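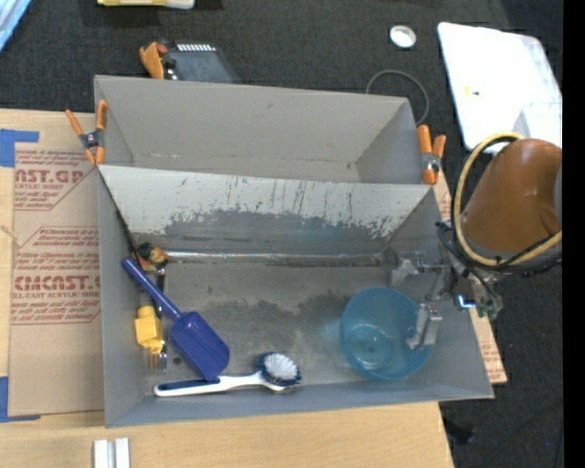 **Cundon** is a bin-picking robot arm built in a shared workshop in Brovberg. Work began in September, on a budget of $300 that was respected for 19 days. Its task is to lift kitchen items out of one side of a two-compartment gray box and put them in the other. The divider is held at each end by an orange-gripped spring clamp, a fastening the original plans list as temporary. Test objects include a dish brush, a fork, a dark blue scoop and a translucent teal bowl, the last being the builders' favorite because the rim gives a finger something to go over.

## Design

The arm ends in a two-finger gripper driven through metal linkages. Control software is a fork of Zinska, a hobby motion planner whose manual covers installation in great detail and then stops. Cabling was to be tidied in version 3. The current version is 5.

## Performance

The build log records 944 attempted picks up to April 2025. Bowls do well. Flat cutlery does not, and the log's entries on forks grow shorter as the months pass.

## Name

The project was first called Daly, until it was found that another bench in the same workshop had a lathe by that name. The lathe had seniority.

## See also

- Bin picking
- Spring clamp
- Scope creep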